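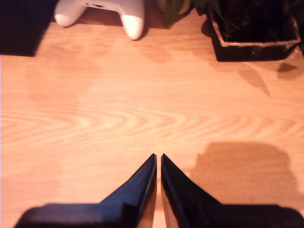
Pale wood, lots of grain.

I bought a kitchen table last August from a man in Nitdale, and I have been arguing with people about it ever since. It cost me 1580, delivered. My brother-in-law thinks I lost my mind, and he could be right, but I want to make a case for spending real money on dull household things and then using them hard.

Most of us have it backward. We'll save up for the stuff that comes out twice a year (the good plates, the fancy coat, the guest bed that sleeps my aunt for five nights) and then we eat breakfast every single morning at something wobbly we got for 100 bucks in college. I did that for ages! I folded a napkin under one leg and called it fixed. My friend Lucyna Bielecka has a dining set that she keeps under a padded cloth, with a plastic sheet over the cloth, and in all the years I've known her I have never once seen the wood. She's saving it. For what, I don't know, and when I asked her she changed the subject to soup.

I get where it comes from. My grandmother had a front room we weren't allowed to sit in, and I think a lot of people my age grew up with one of those. You learn early that nice things are for company. But company comes over for an evening and you live there the rest of the time, so it seems odd to me that the company gets the better chair.

Daichi Kamata, who I used to work with in Grolthorpe, pushed back on this when I brought it up. He said it's easy to talk about buying well when you have the cash, and cheap furniture is what lets people have furniture at all. Fair enough. I'm not telling anybody to go into debt over a table, and I looked at plenty of secondhand ones first. If I'd found one I liked I would have taken it home happily. What bugs me is the other thing, where you own something lovely already and treat it like it belongs to a museum.

So we do everything on ours. Homework, taxes, pie crust, one very long jigsaw puzzle. There's a mark from a hot mug on my side, and I was grumpy about it for a week or so, and now I set my mug on it. My daughter pressed too hard with a pencil and you can read half a long division problem if you tilt your head.

Lucyna is coming to dinner next week and I'm not putting out a tablecloth. She'll probably bring her own coasters.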